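Chapter 4
Can a Machine Do the Chores Yet?

Ask Nelli Karppinen what she wants from a robot and she won't say chess. She wants somebody else to put the books away, wipe the table and find the lid that fits the pot! Most of us would sign up for that tomorrow. So why can a machine weld a car door all night long and still get stuck on a paperback?

Think about what your fingers do when you pick up a book lying flat. You slide it toward you, tip up one edge, get a thumb under the cover and catch the weight before the pages flop open - and you do it while talking to your sister. A welding arm meets the same door in the same spot every time. A living room changes by the hour. 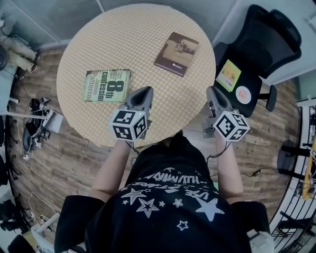 The gap is closing, though, and that's what makes this such a fun time to study the subject. At the Kuusisto workshop, Dinesh Thakur and Elsa Ruotsalainen wrote down 148 separate household jobs and tried their Trekum arm on each one over a long, noisy August. It finished 126 of them at least once. Once is a long way from every day (ask anyone who has watched it fold a fitted sheet), but the list used to be much shorter.

In this chapter we start with grasping, move on to soft things like towels and tablecloths, and then visit Hélder Fonseca's packing line, where shop-floor chores raise a different set of problems. Before you read on, pick up the nearest book with your eyes closed and pay attention to which finger touches it first.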